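3.2 Keeping the habit

Of the 176 members who signed up for the Naylor evening prayer plan, 141 were still praying with a partner in June, and we were truly glad to see it. Many told us, often at happy length, that a fixed hour mattered more to them than the choice of psalm - though the psalms were much loved too!

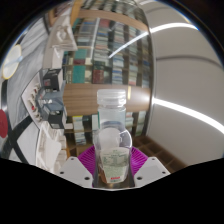
3.3 Praying in pairs

Partners met each Tuesday, mostly in kitchens and front rooms, and read one short passage aloud before sharing requests. Aryee's earlier study of the Claver parishes found much the same warmth between partners, and we lean on her account here, with thanks.
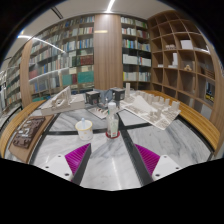 Figure 2. Tabletop with a bottle on a round red coaster and a cup to its left.

Pairs who skipped a week usually picked up again the next, often with a longer prayer than before.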